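Home Contents Care of Linens Folding Storage Index

Section 4. Flat Folding of T-Shirts on a Bed

4.1 Scope

This section covers short-sleeved T-shirts folded on a made bed for storage in the Siltier drawer insert. Long-sleeved shirts are covered in Section 5. Shirts with a collar or a button placket are hung and are not folded.

4.2 Preparing the surface

1. Make the bed with a fitted or flat sheet only. Remove the blanket, the pillows and any throw.
2. Pull the sheet toward the far edge until the middle of the bed is smooth. Small creases near the sides do not affect the fold.
3. Keep a clear area of at least 95 cm across. Move belts, hangers and anything with a sharp edge off the bed.
4. Stand at the near side, with the clear area directly in front of you.

Note: A table may be used in place of a bed. On a polished table, lay down a cotton sheet first. The shirt slides on a bare surface and the hem will not stay where it is put.

Caution: Do not fold a shirt that is damp at the seams. Check the underarm and the neckband by hand before starting. Damp shirts stored in a closed insert will develop an odor.

4.3 Laying out the shirt

1. Lay the shirt on the sheet with the neck pointing away from you and the hem toward you.
2. Take hold of the two lower corners, one on each side, at the point where the side seam meets the hem.
3. Draw the corners apart until the hem is taut. Stop when the hem is straight. Further pulling stretches the knit.
4. Lower the hem to the sheet and release both corners together.
5. Smooth the body from the center outward. Shallow wrinkles near the corners are normal at this stage and are removed in step 6.
6. Hold the hem with one hand and pass the other hand flat toward the shoulders.
7. Bring out any sleeve that is lying under or across the body. Both sleeves must be visible before the first fold.

Note: The shirt may be laid face up or face down. Face down places the printed side outward in the finished fold and is preferred for the insert.

4.4 Folding

1. Fold one side of the body in toward the center, including the sleeve. The new edge must run parallel to the side seam.
2. Turn the sleeve back so that it does not extend past the new edge.
3. Repeat for the other side. The folded strip should measure 20 cm across.
4. Fold the hem up to just below the neckband.
5. Fold in half again. For shirts longer than 70 cm, fold in thirds.
6. Press once with the flat of the hand. Do not iron the folded shirt.

4.5 Loading the insert

Place the shirts on edge with the last fold facing up. The large Siltier insert holds 30 adult shirts of medium weight. Heavy cotton reduces this number. If the divider bows, take shirts out until it stands straight.

4.6 Faults

Hem is wavy after folding: the corners were pulled unevenly. Return to 4.3, step 2.
Strip is wider at one end: the side folds were not parallel. Open the shirt and repeat 4.4 from step 1.
Lump near the shoulder: a sleeve is caught inside. See 4.3, step 7.

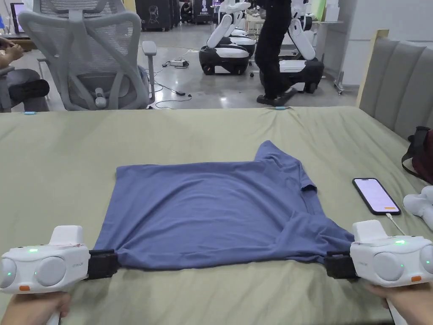
Figure 4-1. Lower corners held, hem drawn taut.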